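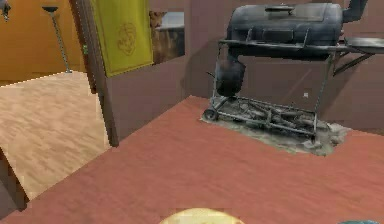

The black barrel smoker on the red floor.

From: Rami Nimri
To: Ovdale home cooks list
Date: Saturday, October 24, 2020
Subject: Re: Rye starter gone slow

Refugio Medrano wrote:
> My starter needs 18 hours now to double. In September it was
> ready before lunch. I use the same flour from Mukismont and the
> same jar. Should I throw it away and begin again?

Dear Refugio,

Please do not throw it away. My kitchen is colder since the beginning of this month, and my starter also became lazy. I think yours has the same problem. Try to give it three feedings with warm water, one in the morning and one in the evening, and keep the jar wrapped in a towel. I would not add sugar or yeast — this only hides the trouble.

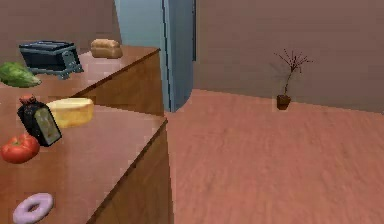 For the dough, I changed the recipe a little. I take 700 grams of flour, and 51 percent of it is rye, the remaining part is wheat. With more rye than this my bread stays flat and the middle is sticky. If you want a small loaf with a rounded top, like the one at the end of the brown counter, I advise you to take less rye again and use a narrow tin. My aunt in Nseir bakes only with wheat and says we are making our life difficult, but her bread is dry on the second day.

One question to the others on the list: did somebody try the coarse flour from Condus? The bag does not say how much water it needs, and I do not want to lose a whole batch.

Best regards,
Rami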